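Notes for new operators, garment station, revised in March

# How to record a good folding session

This page is for people who will record clothing examples for the Minja policy. You don't need to know how the training works, but you need patience, and a full hour without your phone.

## Before you start

1. Put the garments on the table in one pile. Do not flatten them. The model must learn to find an edge by itself, and a flat shirt gives the answer too early.
2. Start Usari and check that the wrist view is live for each arm.
3. Open and close both grippers 2 times. If one of them is slow, write it in the log before you record anything.

## Approaching the cloth

Come down slowly and stop when the finger is close to the fabric. At this distance the wrist camera sees almost only cloth, so you must read the seams and folds to know where you are. Choose a raised fold or a hem, and close the finger on it from the side.

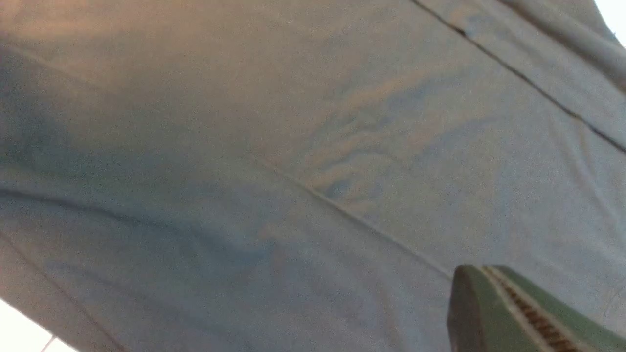 If you miss the fold, don't restart. Open, lift a little, and try again in the same episode. We keep these corrections, and the policy learns a lot from them. What we can't use is waiting - when you hesitate longer than a few seconds, press pause and think with the recording stopped.

## Working with several garments

Mixed piles are harder, especially when the colors are dark. Take the garment that lies on top, also when another one looks easier to pull out. Before you close the gripper, look if there is a second fabric between the fingers or under the edge. Ribbed parts such as cuffs catch on their neighbors very easily. 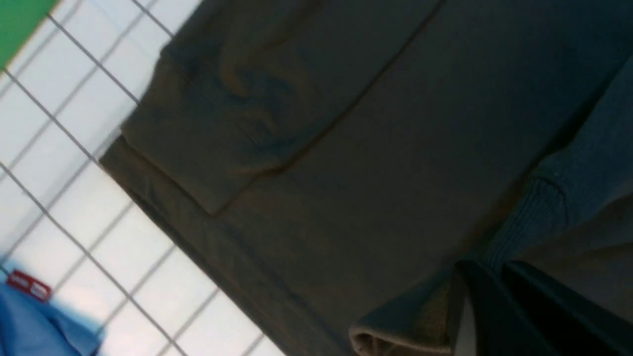

Þröstur Hedegaard wrote after reading the first version that two garments lifted together should not be a reason to delete the episode, if the operator separates them before folding. I agree, and the rule is changed. Mark it "double" and continue.

## Saving and labels

Name the episode with the garment type and your initials. The target for this set is 400 episodes, and 119 are accepted until now. Please do the labels the same day, while you still remember which tries were strange.

Questions about the labels go to Oddur Damgaard, who checks the new episodes every Tuesday.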